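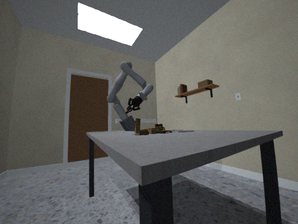

Image credit: Vustix

I have a soft spot for the novel that tells you what everybody owes. Give me a young heroine with a leaky roof, an aunt with money, and a letter from the bank on page four, and I'm yours until bedtime (and usually well past it).

So I was primed to love Dunleavy, the fat family saga my book group picked for July, and I did love it, all 2,016 footnote-free paragraphs of it, according to the proud note on the back flap. But what I loved most was something reviewers tend to skip over. The book is full of prices. We learn what the piano cost, what the oldest daughter earns at the hotel desk, what it takes to get a hearse across the county line. When she finally buys herself a winter coat for 100 dollars, I wanted to stand up and cheer!

Compare that with so much of the literary fiction on the new-release table. People drift from Lisbon to Brooklyn to a cabin upstate, thinking hard about their mothers, and I keep wondering who paid for the cabin. Maybe there's a trust fund, maybe there's a very good dental job offstage. The writer doesn't say, and after a while the characters start to float a few inches off the ground.

Money is plot. The great nineteenth-century novels knew it, and their readers could do the math on a marriage proposal faster than the vicar could pour the tea. A salary gives a character a reason to stay in a room she hates. A debt puts a clock on the wall. You can write a gorgeous paragraph about longing, and I'll read it twice, but tell me the rent is due and I'll turn the page.
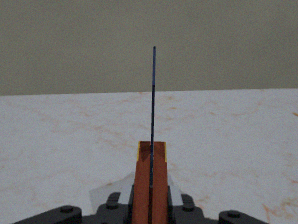
Doesn't all that bookkeeping slow a story down?
It can when the writer stops to explain it, but one figure dropped into a quarrel usually speeds things up.

Dromach, a much thinner book, proves the point with a single scene. Two brothers sit in a parked truck and argue over who bought lunch. That's the whole chapter – four pages, one sandwich receipt – and by the end of it you know which one will sell the farm. I've pressed this book on neighbors, on my dentist, on a woman next to me on a train who had only asked about the cover.

And then there's Clilletley, which I'd call the best comic novel I've read in years, where a village library has to be saved on a budget that would barely cover the biscuits. The jokes land because the sums are real. When the roof fund comes up short by 2 pounds, it's funny and it's awful, and I laughed so loudly that the dog left.

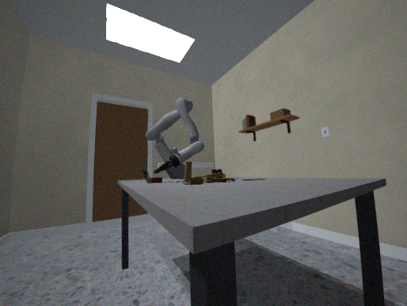 A robot arm at the end of a long gray table.

Some friends tell me they read to get away from bills. Fair enough, I have bills too! But I've never felt closer to a made-up person than when she's sitting on the edge of the bed, counting what's left in the envelope and deciding to go to the dance anyway.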